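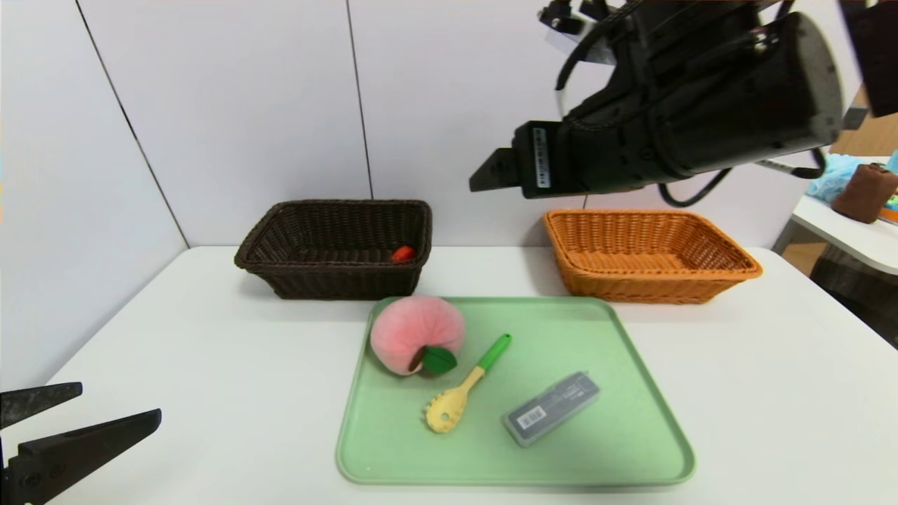 Trays and baskets: your questions

Do I need a tray if I already have baskets?
Maybe not. We sell trays and still think most homes own too many. A tray helps if your table collects small stuff that has no home yet. Put the stray things on it, then decide. If the tray is still full in August, you have a tray problem.

What belongs on it?
Anything waiting to be put away. A plush peach, a pasta server with a green handle and a gray box with a barcode label have no business living together, but they can share a tray for an afternoon.

Will two baskets keep toys and kitchen things apart?
For a while. We use a dark brown one and an orange-tan one so people can tell them apart at a glance. Labels work too, though I have yet to meet a four-year-old who respects them.

Is wicker better than plastic?
It looks nicer. It also catches crumbs and snags plush toys. Anything that has touched sauce should go in the sink first — wicker is a pain to wash.

Does the Fukstead tray really hold up to daily use?
The maker says so. We have had ours for 21 months, which proves very little. The rim is still fine.

Can I return a basket I don't like?
Yes, within 50 days, unused. Quote the item number (the Markex basket is 2675) and write to Fadi Hamdan at the Ernow shop. Return postage is on you.

Do you sell drawer dividers?
No.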